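Still raining, and I have not run one mile this week

Up at 5 again because the gutter over the bedroom was dripping like a metronome. Made coffee, stood at the back door in my socks and told myself I'd go out if it let up by 6. It did not let up. So it's laundry and bills for me, and a lot of staring at the race page for the Prendergast half.

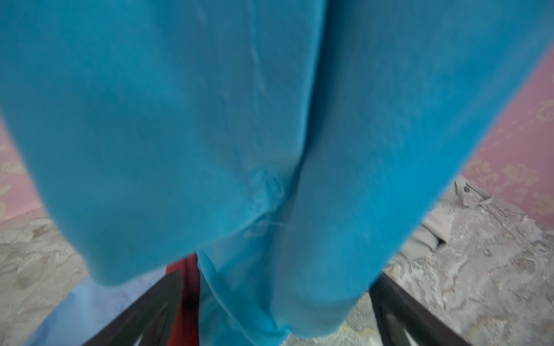

Posted by the slow half of Tenley Road
January, early | Filed under: training diary | 2 comments

Okay, the race! I signed up back when it was sunny and I was full of pie and confidence. The course goes out past Talach, over the old bridge, and then climbs to Ikov, and the climb is the part that keeps me up at night (well, that and the gutter). My long run is supposed to be 20 kilometers by the end of the month. My watch says I took 3,712 steps yesterday, and I'm pretty sure most of those were to the fridge. 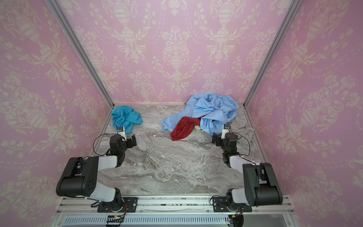 I did dig out the old foam roller and spend a while on my calves while the soup was on. My left one is still grumpy from the hill repeats, so maybe a few days off is fine. I'm going to try for an easy loop tomorrow before work, rain or no rain. Need to buy gutter screws too.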